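## Sorting and Stacking Plastic Bowls

Clear a table before starting. Bowls should be spread out singly, so that each rim and base can be checked.

1. Group the bowls by color: yellow, orange and green.
2. Set aside any bowl with a cracked rim.
3. Wipe the inside and the base with a soft cloth.

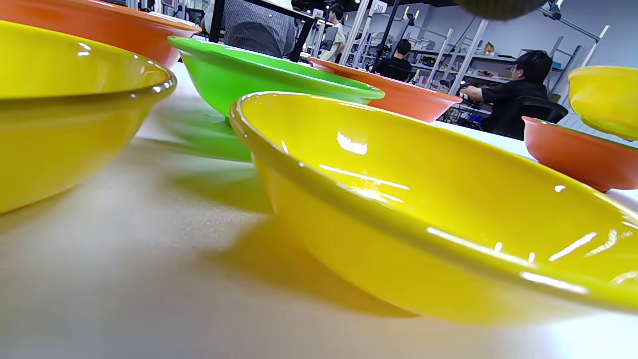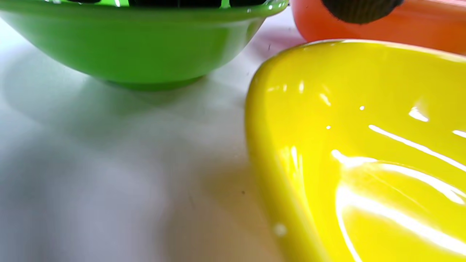

**How high may a stack be?**
Stacks are limited to 8 bowls. Taller stacks lean and are difficult to separate.

4. Stack each color separately, largest at the bottom — do not press the bowls together.
5. Place the stacks on the lower shelf and record the total on the Kolier sheet.

Questions about replacements should be directed to Ingvild Viklund.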